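Diary: the day the left gripper quit

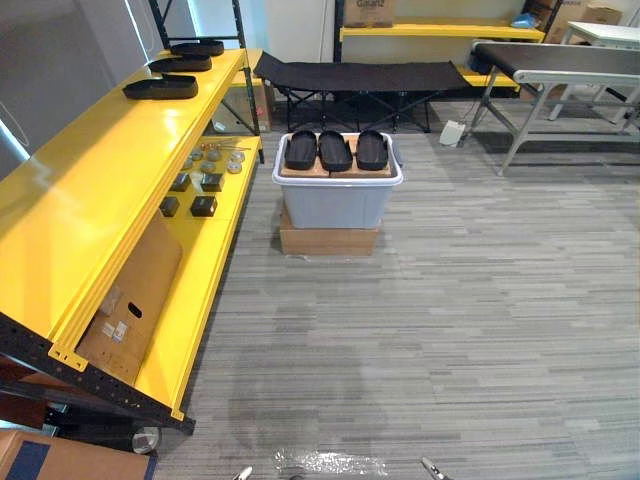 Photo: Hurano workshop diary

2024-09-06

Well, dear diary, so much for an easy shift. The robot was doing fine with the black oval trays, and then on cycle 1,684 the left gripper simply stopped closing (halfway down, with my hand nowhere near it, thank goodness!). I hit the stop, made tea, and spent roughly 2 hours on the phone with Drernus, who were very sweet and no help at all. The fault light cleared by itself at lunch, and I like that even less. Arm stays off tonight.

Recent entries
Jateren cable, again
A visit to Ledesma

We use cookies to remember your visit.
Last updated: this evening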